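Section 4. Setting up the brick cell and working beside it
Bench guide for line staff, Grarham site 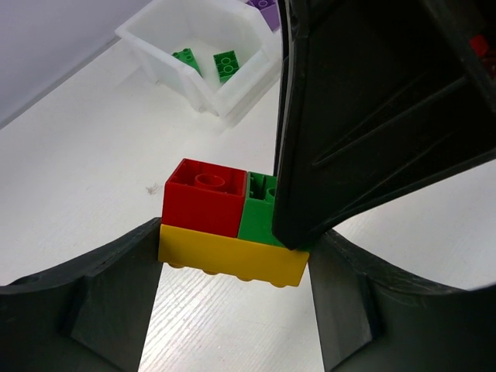 Read this section before your first shift next to the Clotus. The supplier's own manual covers wiring and the software menus. It has very little on the people who stand beside the machine, and most of what follows was written after arguments with it. The job is taking apart and sorting the chunky toy bricks that come back in the returns sacks, and it sounds simple until you watch a gripper try to do it. A yellow brick held studs down, with a red one and a green one fixed to it and their hollow undersides showing, is three bricks to you and me. To the controller it is one object of an unknown type until the joints have been found, and a second finger pressing at the green end is a slow way of doing what a thumb does without thinking. Keep that in mind when you are told what the cell will save.

4.1 Before you switch on

1. Check that the table is clear of grit and crumbs. Wipe with a dry cloth only. The pale table top shows dirt well, so there is no excuse for leaving it.

2. Place the sorting bin inside the marked area. Use the thin translucent kind. The heavier bins from Matos are taller and the arms will catch the rim.

3. Put out one stack at a time. The sales sheet says the cell can be fed from a heap. We tried this in March and went back to single stacks within the shift.

4. Look over both grippers. The ribs on the fingers collect fluff from the sacks, and a finger with fluff on it slips.

5. Sign the start sheet with the time and your name. If you were moved to the cell from another bench part way through a shift, write that too. It affects your break.

Note: A bin with bricks already in it can stay where it is. You do not need to empty it between operators.

4.2 Starting the cell

1. Stand outside the floor line. Tell anyone working within reach that you are about to start.

2. Press and hold the green button for 4 seconds. Both arms move to their rest positions.

3. Wait for the steady light. A flashing light means the arms have not agreed on where they are. Switch off, wait, and begin again from step 1.

4. Choose SEPARATE from the Verneck panel. Do not choose AUTO. AUTO lets the cell set its own pace, and it sets that pace from its best run and takes no notice of the person feeding it.

5. Watch the first stack all the way through. If it comes apart cleanly, carry on.

CAUTION: The fingers do not feel the difference between a brick and a knuckle. Never reach in to help a joint that is nearly apart. Everyone is tempted by this. Press stop first, every time.

4.3 When a stack will not come apart

1. Let the cell make 2 attempts. It will regrip on its own after the first.

2. Press stop and wait for the arms to rest.

3. Take the stack out and pull it apart by hand. Put the pieces straight into the bin.

4. Mark a line on the hand sheet.

Please do step 4 even when it is busy. The cell's counter logs any brick that lands in the bin as its own work, including the ones you have just separated yourself. Filipa Caldeira spotted this when she compared a shift's total with what she remembered doing. The panel gave 792 bricks with no faults, and she had been pulling stacks apart since the first break. Until Verneck changes the counter, the hand sheet is the only record of your share of the work.

Note: Two bricks side by side on a longer one give the most trouble, as the gripper may push on both. Turning the stack end for end before you put it down sometimes helps -- we can't tell you why, and neither could the fitter.

4.4 What the cell changes about your job

Before the cell, six of us sorted by hand at the long bench, talking most of the day. Now one person feeds, one clears, and the rest are on packing. No jobs have gone so far. Whether that holds is a question for Adeel Ghauri in the site office, and you are entitled to ask it.

Feeding is lighter on the thumbs, and Muthoni Urio, whose hands were bad after years of sorting, would not go back. It is heavier on the attention. You are watching something do a job slower than you could, ready to step in when it fails, and that is tiring in a way the old work was not. For this reason:

- Swap feeder and clearer every hour.
- Do not feed for more than half a shift.
- If you are alone at the cell, stop it. One person cannot feed and clear safely, whatever the demonstration showed.

The target on the wall of 4000 bricks a shift came with the machine. It was not worked out here and it has not been met here. It may not be used in anyone's review. Judite Mota has this in writing from the office, and keeps a copy at the first aid point.

4.5 Faults and who to tell

Arm stops in mid-air: press stop, leave the brick where it is, call Nuno Pacheco. Do not pull the brick free.

Brick dropped outside the bin: stop, pick it up, restart from 4.2 step 2. Mark the hand sheet.

Colours sorted wrongly: carry on, but set the bin aside for checking. Do not re-sort it quietly. If faults are tidied away, the office sees a machine that works and plans next year's staffing on it.

Panel asks for an update: choose LATER. Updates are done by Nuno before the early shift, with the arms switched off. The last one put the pace back to AUTO without saying so -- check the setting yourself after any update, even if you have been told it was done.

4.6 Shutting down

1. Let the stack in hand finish, or press stop and remove it as in 4.3.

2. Press and hold the red button until both arms are at rest.

3. Switch off at the wall.

4. Copy the panel total and the hand sheet total side by side into the shift book. Both figures, always, and your initials against the second one.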